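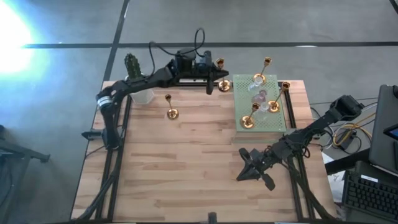 Support at Jament answered the first message the same evening and wrote that the left gripper most likely loses its zero point when the wrist cable pulls on the motor housing, and that we should try a slower return before sending any parts back.

Ticket 1115
Product: Pridik two-arm table kit, rail mount
Status: open
2 comments

Thank you for the quick answer. I have tried the slower return and I write down my results below, so the next person can follow.

The task is moving brass candlesticks between the wooden table and the green perforated board. The left arm closes too early and touches the stem before the fingers are in position. The right arm does not have this problem with the same program.

28th March, first run: speed as delivered. Left gripper stopped with error 53 on the fourth pick.
Second run: slower return, as you advised. Error 53 again, but only after 11 picks.
Third run: I gave the wrist cable a bigger loop and fixed it again with a new tie. No error until the end of the program.

After the third run I did the zero procedure from the manual. The offset is now stable, but I am not sure if the cable was the only cause. I changed the loop and kept the slow return, so two things were different.

My questions are these. Is it safe to put the speed back to normal? Does the newer Liltora controller software change the closing force? We still have the version from October. I would not like to update in the middle of the trial period.

The log file is attached, please look from line 584.

Shares: 0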